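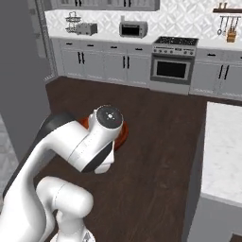 Notes from the open day — read before the lab session

I've typed these up for everyone who came along in May, and for the ones who were stuck in the maths resit. They follow the order of my scribbles, so forgive the jumps.

We were in the Fornus room from 10, with Timo Wendt at the keyboard and Deming Tan answering questions. All of it ran in simulation. The kitchen lives in a program called Zasudine, and the arm in it is a model of a real one with the same joints and the same limits. If the real arm can't bend that way, neither can this one. Somebody asked why bother with the cupboards and the toaster when the arm never goes near them. Deming's answer was worth writing down: a policy trained in a bare room gets very good at bare rooms.
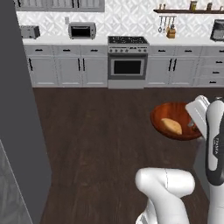
Robot Learning Group — Pestelden College, Department of Engineering

Food was the theme of the day. The bread roll in its bowl looks like the easiest thing in the world to pick up, and I'd have said so too! But the fingers have to come down past the rim, and the rim is just where a slightly wrong wrist angle gets you into trouble. Go back to your notes on approach direction (week 2) and sketch the angle you'd choose.

Timo talked us through how a task gets scored. Each attempt is cut off at 60 seconds, and the starting positions are shuffled every time. They had 1060 attempts stored for the bread tasks alone, and he was happy to say that plenty of them were rubbish — he keeps the failures because they show where the grasp goes wrong. 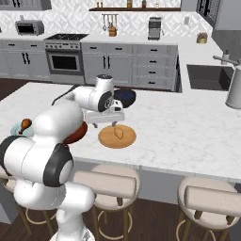
Ambros Ortner then asked about friction, which took up over 8 minutes and most of the whiteboard. The short version is that contact is the part of a simulator you should trust least. A grip that holds on screen may slide on a real worktop, so test small changes in friction before you believe any result.

For the lab: pick one object, write down two ways of grasping it, and say which you'd try first and why. Half a page is plenty. Bring it on paper please, my inbox is a mess.

Home | Modules | Handouts | Staff | Contact

Recent handouts
Joint limits and reach
Notes on the Lozano visit
Grasping round things
Reading list, second half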